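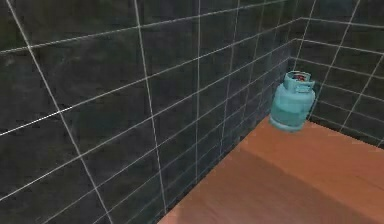

The Gasdale kitchen, rendered, with its one teal cylinder.

Satish Awasthi had spent 17 evenings in the garage building a kitchen he could not cook in. The tiles were dark, the grout was very white, and his wife said she'd take it over the real one.

"Where's the robot?"

"February," he said. "First it has to know what a gas cylinder is."

He ran the detector. Xenos thought for 8 seconds and answered: teapot.

Satish moved on to test 947. Upstairs, the real kitchen still had no grout at all.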